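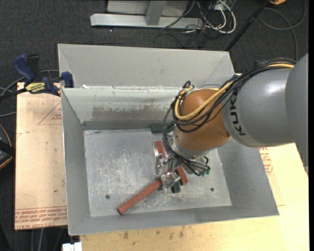 The grey sheet-metal bin, front compartment, with the red-brown block on the floor.

2 August 2019

Readers of this journal will recall that in April I undertook to report on the storage of small timber offcuts in the Orville workshop. The delay is regretted. The report follows, and is confined to the bins, the blocks kept in them and the labelling of both.

The workshop has for many years kept its blocks in cardboard cartons under the long bench. The cartons were supplied by Lindqvist with an order of shelving and were never intended for the purpose. They sagged, the bottoms gave way, and on two occasions a full carton was emptied over the floor in the course of being lifted. Raimo Pelkonen proposed at the beginning of the year that they be replaced with sheet-metal bins, and I agreed, subject to the cost being kept within reason. The bins were obtained second-hand from Trirport at 40 dollars each. Delivery was extra and I collected them myself.

The pattern is a plain one. The bin is shallow, painted grey, with a flat floor and side walls that slope outward. A vertical panel divides the front compartment from the rear. I had some reservations about the slope, which takes up more bench width than a straight-sided box of the same floor area, but it does allow a hand to reach the bottom without scraping the knuckles, and a block lying against the wall can be drawn up the incline with one finger. Mr Pelkonen considers this the chief merit of the design. I would place the divider first.

As to condition, the floors are scuffed and carry a good many white scratches, and the divider shows darker smudges along its face. None of this affects use. I did consider repainting and have decided against it for the present – new paint would be marked again within the month, and the colour would be difficult to match. The two small round holes in the floor have been left open. It was suggested that they be plugged, but no block in the collection is small enough to pass through them, and they let a certain amount of sawdust out when the bin is tapped.

The blocks themselves required more attention than the bins. A full count was made before anything was moved, and came to 922 pieces, of which 96 were split, warped or otherwise of no further use and have gone to the kindling box. The remainder were sorted first by length and then by finish. Long rectangular bars, including the reddish-brown ones, are kept in the front compartments. The dark green pieces have been the subject of some correspondence. They belong by rights with the painted stock, but are so often wanted together with the brown bars that Gemma Oakley asked for a number to be kept alongside them, and this has been done. Persons returning green pieces are asked to put them back where they were found and to refrain from gathering them all into one bin.

Labels have been cut from card and are fixed to the bench in front of each bin, not to the bin itself. The wording follows the Handstead list, with length given first. There are 49 headings in that list and a good half of them do not apply to us. I have struck out those that plainly have no use here and left the doubtful ones until the winter stocktake is complete.

One matter remains open. The light-coloured top on which the bin stands has taken some brown stains, and I am not satisfied that it should be left as it is. A sheet of hardboard would cover it adequately. Mr Pelkonen favours leaving the surface alone until the rear compartments have been filled, so that any shifting of the bins can be done once. I have asked him to put his preferred arrangement on paper, and the measurements for the hardboard will be taken from that.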